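安全与故障 > 协作臂 > 常见问题 > 夹爪下压与513报警

打印本页 | 用电子邮件发送

夹爪下压不停机：常见问题

二月份Mollham那台装了Traresix夹爪的机械臂出事以后，来问的人不少，问法也五花八门。下面按问得多的先答。厂商的解释我们引用，但引用不等于认可，哪些话有记录支撑、哪些没有，会分开写。

那天到底出了什么事？

机械臂下探去取一件带盖的器具，手指碰到盖子之后没有停，继续往下压了5毫米，然后上位软件Villa弹出“抓取完成”。夹爪里什么也没有。当班的Thomas Parisi按了急停，才把下一个动作拦住。盖子没有裂，一根手指的软垫从底座上翘起来了。

有人受伤吗？

没有。当时台面附近没有人伸手。不过“没有人受伤”经常被拿来当“没有危险”用，这两句话差得很远。如果那时有人正好在摆放物件，手就在手指下面。

513是什么报警？

手册上的说法是“末端受力与预期不符”。这个措辞等于什么都没说。我们在日志里见过它出现在三种情形：真的碰到了东西；线缆被扯了一下；开机后没有清零。日志第2804行正是一条513，级别写的是“提示”，颜色和普通信息一样，操作界面上根本不弹窗。谁定的级别，厂商到现在没有回答。

也就是说机器知道自己压到东西了？

至少力传感器给出过一个异常值。这个值有没有传到控制器，传到以后为什么没有触发保护停止，我们还在查。Osvaldo Galli倾向于认为阈值被人改大了，Gemma Parisi认为阈值没动过，是消息被排在队列后面。两个人手上都有一半证据。没有查清之前，请不要在交接单上写“原因已明”。

厂商说是操作员标定不当，能信吗？

可以当作一个可能，不能当作结论。标定偏了，会解释手指为什么落错位置，解释不了落错之后为什么还往下走。接触保护本来就是给“位置错了”准备的。如果它只在位置正确时才管用，那就不必装了。

厂商的第一封回信在收到日志之前就写好了“标定不当”四个字，这一点我们也记了下来。

透明的盖子是不是难点？

大概率有关系。腕部相机看透明和反光的表面，边缘常常找不准，盖面上的倒影又会跟着视角动。深度估计在这种地方跳几毫米并不稀奇。类似的物件包括带透明盖的锅具、亮面塑料盒、还没撕膜的面板。 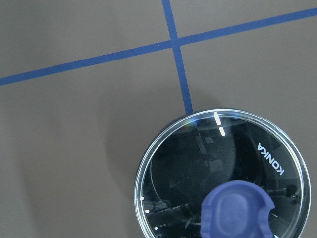
腕部视角：手指在透明盖前方，盖下深色面上有KONKA字样和白色刻度状标记

倒影会随灯光和窗户变。同一件东西，上午十点通过的测试，到傍晚不一定算数。我们收到的验收报告只写“光照正常”，既没有照度，也没有时间，这样的报告请退回去重做。

视觉既然靠不住，为什么不干脆关掉？

关掉以后机械臂会按固定点位走，物件稍微挪一点就撞。有人把这叫“更可预测”，我们只同意一半：撞的位置确实更可预测。正确的做法是视觉照开，同时给下探段单独设一条限速和一个硬性的最低高度。最低高度写在控制器里，不要写在Villa的脚本里。脚本谁都能改，而且改了不留痕。

台面上贴了胶带，算安全边界吗？

不算。胶带给人看，控制器不认得它。请不要把“手指没有越过胶带”写成一项安全检查。需要边界，就去控制器里配置工作区，再用低速把每个角走一遍，确认它会自己停。

改用玩具之类的轻物件试机，可不可以？

可以，也应该先这样试。但轻物件能证明的东西有限。颜色鲜亮、不透明的物件轮廓清楚，视觉这一关往往过得很顺，于是接触保护一次都没有被考到。Clondside那边拿玩具做过一整轮，报告写得很漂亮，换成带透明盖的东西当天就报了513。
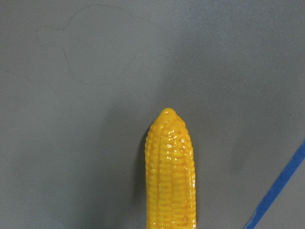
文　Ekua Sowah

即使是玩具，也请留意形状。竖着放的细长物件，手指从上方下来时接触面很小，力一大就会歪倒，传感器读到的峰值很短，有可能落在两次采样之间。表面一粒一粒凸起的东西，两侧受力也未必均匀。试完之后，记录里要写清楚物件是立着还是躺着、手指从哪个方向接近。只写“玩具若干，全部通过”，我们不收。

按急停和让它自己保护停止，有什么不同？

保护停止由控制器判断，恢复时可能只要在界面上点一下。急停是切断动作的最后手段，复位要走完整流程。Mollham那次，保护停止没有来，靠的是人。人在离按钮两步远的地方，这件事应当算运气。

请注意，Villa界面上那个红色的“停止”图标既不属于前者也不属于后者，它只是向脚本发一个请求。脚本卡住的时候，请求就在那里排队。我们多次要求把它换个颜色，答复是“已列入计划”。

出现513以后应该怎么做？

先按实体急停，手不要伸进夹爪下方。

等约10秒，看手指是否还有缓慢动作。

不要点“忽略并继续”，也不要立刻重启，重启会冲掉缓存里的力数据。

导出日志，连同Villa的版本号和当时用的脚本一起存下来。

检查手指的软垫有没有翘边、移位，检查物件有没有裂纹。

把机械臂切到手动低速再抬起来。抬的时候另一个人看着，不要一个人又看又按。

报警自己消失了，还要上报吗？

要。自己消失的报警尤其要报。Ubaldo Sanna翻旧日志时发现，Mollham出事前已经有过同样的记录，每次都自己清掉，交接单上写着“一切正常”。写的人大概也没有撒谎，界面上确实什么都没显示。

手指软垫翘起来，粘回去能继续用吗？

不能。粘回去以后软垫厚度变了，手指闭合的零点也跟着变，传感器会把胶层当成夹持力。请换整根手指，换完重新清零，再做空夹测试。备件没到就停着。已经有人问过“临时用一天行不行”，答案还是不行。

厂商发了新固件，装上是不是就好了？

不知道，而且目前看不出凭什么说好了。更新说明里和这件事有关的只有一句“优化了接触检测的稳定性”。“稳定”可以理解为更灵敏，也可以理解为更少报警，后一种恰好是我们不想要的。我们去信问过阈值有没有变化、513的级别有没有变化，回复附了一份宣传册。

在拿到具体改动清单以前，建议先在一台断开生产任务的机器上装，用压力计垫在手指下面，慢速下探，看它在多大的力上停。把读数写下来，和旧版本比。没有旧版本读数的，先测旧的，再装新的。

验收演示的时候一切顺利，怎么会这样？

演示的物件是厂商带来的，灯是厂商摆的，按钮由厂商的人按。下次演示请自己带物件，至少包括一件反光的和一件透明的，并且要求故意放偏。对方如果说“这不在标准流程内”，请把这句话原样记进会议记录。

“成功率”那一栏还能参考吗？

先看“成功”是怎么判定的。Villa把手指到达目标高度并闭合记为成功，手里有没有东西它不管。按这个算法，Mollham那次也是成功的。需要引用这一栏数字的，请注明判定方式，或者等我们用称重核对过再用。

现在可以恢复运行吗？

满足以下条件的可以低速运行：控制器里已写入最低高度；513已改为触发停机，并且当着第二个人的面验证过；实体急停伸手可及；不抓透明盖和亮面物件。差一条就不要开。周日无人值守的任务全部取消，恢复时间未定。

有新的513记录，或者对上面哪一条不同意，请附日志发给Ekua Sowah或Ubaldo Sanna。只有截图没有日志的，我们会先退回来要日志。

打印本页 | 用电子邮件发送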